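Workshop tips: when the gripper won't let go

Filed under: small robots, safety, things I learned the hard way

I love my little bench arm. I've had it clearing my desk, passing me screws and putting the mouse back on its pad for most of a year, and I still grin when it gets something right! But in July it gave me a proper fright, and since then I've changed quite a few habits. Here are the ones worth passing on.

What went wrong first. I had it picking up small packets, and halfway through a close the control program froze. The fingers stayed shut on the packet, and my thumb was in there too because I'd been straightening the label. No harm done beyond a dent in the nail, but I couldn't reach the plug with my other hand. I stood there feeling very silly until Elīna came in and pulled it out for me.

Put the stop button where either hand can reach it. Mine is now stuck to the front of the bench with double-sided tape (the thick foam sort, the thin stuff peels off by teatime). Try it left-handed and right-handed, eyes shut, before you trust it.

Turn the grip force down. The controller I use, a Fekurus, came set to 100 per cent. Soft ribbed fingers wrap round things so nicely that you hardly need any of that. I run mine at 41 and it still lifts a full tape dispenser.

Add a timeout. If the fingers have been told to close and the program hears nothing back for 2 seconds, mine now opens them. Raimonds Sepp from the Balska repair evenings showed me how, and it took less time than finding my glasses. Do think about what's being held, though! Opening is fine over a desk with a packet. It's a bad idea over a foot with a hammer.

Check the screws on the finger plates. They work loose with all that opening and shutting, and a loose plate lets one finger lag behind the other. I put a dab of paint across each screw head and the plate, so a broken line shows up straight away.

Clear a decent patch before you start. Boxes can live at the back, cards and paper off to the side, and nothing you'd mind losing near the fingers. Slippery paper is the worst, it gets dragged along and takes everything with it.

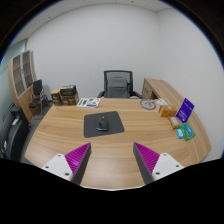
Is it safe to free a stuck gripper by pulling the fingers apart?
Only with the power off at the wall. If the motor wakes up while you're pulling, it will fight you, and you may strip the gears as well as hurt your hand. Switch off, count to ten, then ease the fingers open from the base and leave the tips alone.

Leave it off after a fault. I gave mine 48 hours on the shelf, mostly so I'd stop fiddling with it and read the log properly. The cause was a worn USB lead that dropped out whenever the arm swung left. New lead, a cable clip near the elbow, and it's been lovely ever since.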